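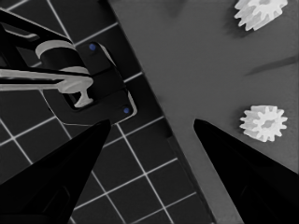
Posted by Kenneth Ogilvie in Grippers, October
5 min read
Search this blog Search

I have spent most of the month comparing two sets of fingers for the small gear task, all of it in simulation so far. The wide flat pair came first. The tapered black pair in the wrist view is the second set, and it is the one I will probably keep.

The task is simple to state. White gears lie on a gray board next to the grid mat. The arm picks one, lifts it clear, and carries it to a target pose over the mat. The gears are small and the teeth are square, so the grip depends a lot on where the pads land. If both pads close on tooth tips, the gear holds. If one pad lands on a tip and the other in a gap, the gear rotates a few degrees while the fingers close, and the pose estimate from before the grasp is wrong by that amount.

The flat fingers hid this problem. Their pads cover several teeth at once, so the rotation was small and I didn't see it in the logs until Anwara Roy asked why the yaw error had two peaks. Their drawback is clearance. With two gears close together, the outside of one finger pushes the neighbor before the pads reach the target. I ran 60 grasps with random spacing and 12 of them moved the second gear enough to fail the next pick.

The tapered fingers, same 60 start states, moved the neighbor 4 times. All of those were cases where the planner chose an approach angle I would have rejected by hand. The yaw error is worse, as expected. I now pick the closing direction from the tooth pattern in the wrist camera, which costs an extra detection step and fixes most of it.

Some notes on the camera. It looks down between the fingers, and the dark finger surfaces take up a good part of the lower half of the view. That is fine for the last stretch of the approach. It is less good for search, when a gear can sit behind a finger for several steps. Ezequiel Casado suggested opening the fingers fully during search, which I had not been doing. Do that.

Contrast between finger and board is good. Contrast between finger and mat is poor, and my first segmentation model merged the two whenever the left finger crossed the dark squares. Rendering the finger mask from the joint state and subtracting it was easier than retraining. Moushumi Liyanage has a version of this in the Sikder controller branch and I copied her margin values without changing them.

The Stemdale controller and the Sikder one gave the same results on grasping. They differ in the close command. Stemdale takes a width and a speed, and stops on position. Sikder takes a force limit as well. With the tapered tips the force limit matters, because the contact patch is small and the solver lets the pads sink into the gear when the force is too high. I saw this as jitter after the lift. Halving the contact time step removed it and made each run around 112 seconds long, so I put the step back and lowered the force.

Still open: whether the friction value I use means anything on the real gears. Debashish Kanagaratnam is printing a pair of the tapered fingers in Rurkley and will run the same start states on hardware. I'll post his numbers next to mine, along with the config files, when the names in them have been cleaned up.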